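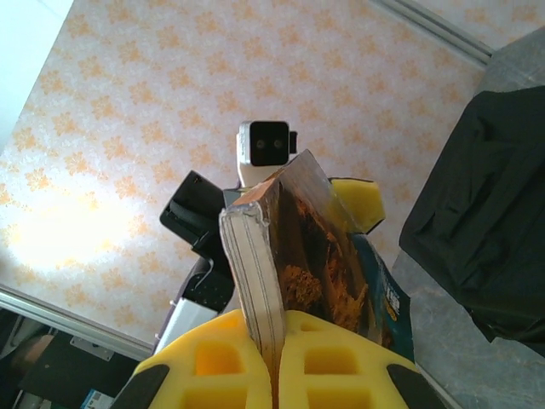 Minutes, working group on household chores, 31/05/2019

Present: Abrehet Negash (chair), Tala Mansour (minutes), two guests from Vindo.

**1. Last minutes.** Accepted with one correction. The Cindside visit took 13 days to arrange, not 26.

**2. Can machines tidy up yet?** Abrehet asked us to keep the question small. She does not want to talk about a whole house, only about a book and a bag. A paperback is difficult in its own way - the cover bends, the pages open, and a grip that is good for a box can damage the corners. Soft finger pads help with this.

The guests said that a bag is the harder half of the chore. Cloth has no fixed shape, and the opening is in a new place each time. One arm has to manage the fabric while the other arm brings the book.
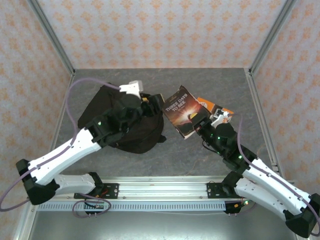

Tala asked if it is fair to compare this with a person, who does it without looking. Abrehet answered that speed is not our question this year. For her, a chore is done when no person must come after and repair it. Vindo agreed with this but would like it in writing.

**3. Shop floor.** Mangundap wants to know if the same two arms could pack customer orders. The group's opinion is: not yet for mixed goods, maybe for books only. We did not agree about the returns desk, and it stays open.

**4. Trial plan.** The proposal was 444 attempts. This was found too many for one month, so we begin with 100 in June, and failures are written down in the same list as the successes.

**5. Actions.**
- Tala: write the definition of "done" and send it to Vindo.
- Abrehet: answer Mangundap, and ask Sesico for the price of spare finger pads.

Next meeting in June, the day will come by mail.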